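Dec 13, 2018

So we've had the arm on the breakfast line at Warkanden since June, and people keep asking me if it's taken my job. Nope! I'm still in at the same ungodly hour, still in the same ugly clogs. What it took was the plating, or the toast part of it anyway, and I have feelings about that.

Before, there were two of us on toast and we talked the whole time. Kids, the bus, who was mad at who. Now one of us goes to the trays and the other minds the arm, seven steps apart, and you'd have to yell over the fans. I miss the gossip more than I expected. My wrists don't miss a thing, though, not after 50 plates before the first coffee.

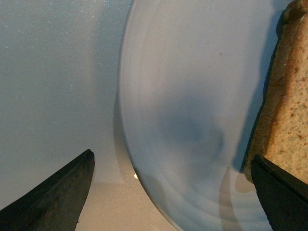 *Hakim*

Whole wheat is the fussy one, if you ask me. White bread it handles all day, but a slice with a good hard crust wants a gentler grip, and guess who gets to fiddle with the setting (me, with a butter knife in my other hand). I got two hours of training for that and a sticker for my badge. No raise yet. I did ask!

The younger folks like it fine. A couple of the older ones won't go near it and swap shifts so they don't have to, and the schedule is a mess because of that. I'd rather the bosses had asked us before they bolted it down. Next they want one for the fruit cups, and I've already told them I want to be in that meeting.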